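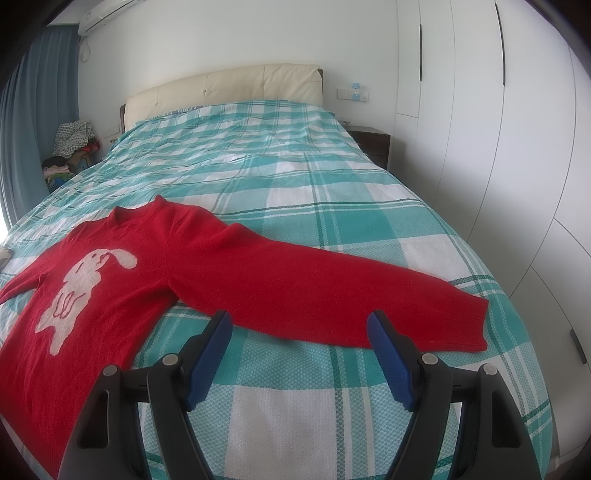

Figure 1. Hand-held gripper over a knit sweater laid flat on a bed, garment handling task.

Skokmont Working Group on Household Manipulation Practice
Minutes of the February meeting, Weltthorpe office

The meeting opened at 10:15. Brino and Maldonado were represented. The minutes of the previous meeting were approved with one correction to item 3, where "session" was changed to "episode."

1. Garment handling, draft section 4
The group reviewed the second draft. Brino asked that the starting state of a garment be recorded before the first contact, including which way the neck faces and whether the sleeves are extended. Agreed. Maldonado preferred a fixed list of states; the group kept free text for now.

2. Finger pads
Pads are to be inspected before each block of 80 episodes and replaced at 1000, or sooner if the surface is torn or has begun to lift. Brino noted that knitwear snags on exposed edges and screw heads. A check of the housing will be added to the same form. The wording "where practical" was struck from paragraph 4.2.

3. Recording in occupied homes
Written consent must cover every room that may come into view, including adjoining rooms when doors are open. Letters, screens and family photographs are to be removed or covered before work begins. Operators will not open drawers or wardrobes unless the task sheet calls for it. Maldonado asked whether residents' own clothing may be used. It may, with consent – damage is to be reported the same day.

4. Review of submitted episodes
Of 787 garment episodes submitted, 274 were returned for missing task sheets. The group declined to relax the requirement. Brino will circulate a shorter sheet.

5. Other business
The request to extend section 4 to footwear was deferred.

Actions
Brino: shorter task sheet; revised text of 4.2.
Maldonado: consent form with room list.
Skokmont: combined pad and housing inspection form.

The meeting closed at 11:50.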